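# Sharing your bench with a robot arm: a first-month guide

We put our first arm into the repair room at Trastley in September, and I've been pestering everyone about it ever since. These are the steps I'd follow if I were starting over tomorrow (and I'd happily start over tomorrow, it was that much fun!).

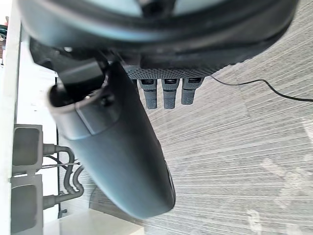 ## Step 1: Write down the boring jobs first

Before you plan a single movement, put a sheet of paper on the wall and let people write down every task they'd love to stop doing. Leave it up for 2 weeks. Ours filled both sides. Lots of it was no good for an arm ("answering the door"), but near the top, in four different people's handwriting, was holding a housing steady while you do something fiddly behind it. Start with whatever your own people wrote. They'll be much kinder to the thing when it's late or clumsy, and it will be both.

## Step 2: Learn the gripper by hand

Switch the arm to hand-guiding mode, check your supplier's instructions for it, and let everyone on the shift move it around. Keep the speed limit low and the stop button within reach of whoever is guiding.

Get close and look at the shape of the fingers. A finger with a blunt, rounded end is lovely for nudging and steadying and not much use for picking up a washer. You'll save yourself days of frustration by sorting your list from Step 1 into "fingertip could do this" and "fingertip could never do this" before anybody opens the software.

## Step 3: Deal with the cables

Loose cables are the thing we underestimated most. Walk the whole reach of the arm, at floor height too, and ask of every cord: could this get hooked, pinched or dragged? Then reroute it or clip it down. Do the same for tubing and thin wires on whatever you're working on, and plan your approach so the finger comes in from the open side.

Carpet needs some thought as well. A cord lying across it is easy to stop noticing after a few days. Put the cable walk on your opening checklist, right next to the lights.

## Step 4: Teach one move, slowly

Pick the easiest item left on your list and teach only that.

1. Guide the arm to a safe resting point, well clear of the work.
2. Save a second point a hand's width from the part.
3. Save the contact point.
4. Run it at 10 percent speed with one person watching and one on the stop button.
5. Run it 8 more times before you touch the speed.

If it drifts, go back to your second point and save it again. We had a terrible time with this until someone noticed that the part itself was being set down in a slightly different spot every time. A strip of tape on the shelf fixed it!

## Step 5: Change the shift, too

The arm changes people's days more than I expected, and I'd plan for that from the beginning. Our setup takes 60 minutes in the morning now, and that hour has to come from somewhere. We took it out of the afternoon and moved the parts orders to a quieter slot.

Rotate who does the teaching. It's the best part of the job, and if the same person always gets it, the rest of the room ends up just feeding the machine. The folks at our Flondositz branch swap roles at lunch, which I like better than our system and am planning to steal.

Be clear with everyone about hours and duties before the arm arrives. People asked us straight out whether jobs would go, and they deserved a straight answer. Ours was no, and we put it in writing.

## Step 6: Keep a grumble book

A paper notebook, next to the stop button, with a pen on a string. Every stall, every near miss, every "it did the thing again" goes in. Read it together once a week and fix the item with the most tally marks. Near misses get looked at the same day, before the arm runs again.

Next up for us is a second move, swapping sides halfway through a job. I'll add the settings to this page once they've survived a busy week.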